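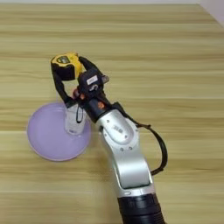

Speaker notes
Head of Workplace Change, Morance

Good morning, and thank you for the invitation to speak. My subject is the bench arm at our Flalmont site and the effect it has had on the staff who prepare kits there.

The Jilura project began in December with 3 benches. Before that, every item was picked up and placed by hand, and a kit took nearly 20 minutes to make up. Small tools such as the tape measure are now lifted by the arm, and a member of staff checks the finished kit.

(Pause. Next slide.)

The work has changed in kind. Of the 40 people in the department, 30 have completed the new training. They set the tasks, watch the grip and decide when to stop the arm. Several have told us that their wrists ache less. Others miss the conversation at the old packing table, and we have moved the tea break so that all benches stop together.
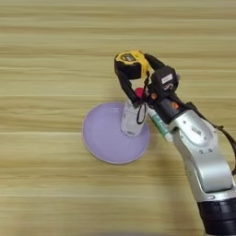 Tape measure held in the gripper, with the cup and plate on the bench.

Pay grades were agreed with staff before the first bench opened. No post has been removed. The question of who signs for a wrongly made kit remains open, and I would welcome the views of colleagues from Son on that point.

(Take questions.)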